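3.2 Storage habits in shared workrooms

The second part of the survey asked how people who share a workroom put things away at the end of the day. We sent the form to members of shared workrooms in Gradbridge and Hepburn, and we received 1,864 answers. After we removed the forms with no answer to the main question, and the forms sent by the same person two times, the analysis was done on the rest. The answers in free text were read by two of the authors (Rennie and La), who worked separately and then compared their codes.

Most of the respondents made a difference between "open" storage, such as shelves and bins without a lid, and "closed" storage, such as drawers and cupboards. This difference was not in our form. It came from the respondents themselves, and we decided to keep it. An open bin on the table (Figure 4) was often named as a place for things which are "not finished", while a drawer was for things which have a fixed home.

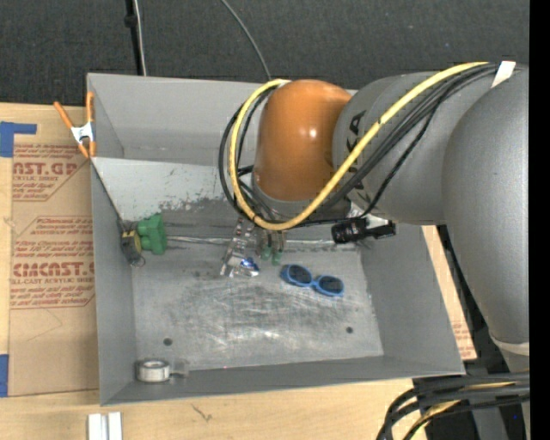
Figure 4. Large gray metal bin on a light wooden tabletop.

The wish to keep unfinished work in sight was strongest among members who came to the room only on some days of the week. They wrote that they forget a task when its materials are behind a door. Members with a permanent desk complained more about the same habit, and 293 of them used the word "mess" or a word close to it. Granström found a similar conflict in her study of family kitchens, although in her case the two groups were parents and older children.

We also asked if the room had written rules about storage. Here the answers from the same room did not always agree. In one workroom in Hepburn, several members described a rule in detail and others were sure that no rule existed. We could not check this, as we did not visit the rooms before September, when the furniture in two of them had already been changed. For this reason the written rules are not used as a variable in Section 4, and we report them only in the appendix, together with the original wording of each answer.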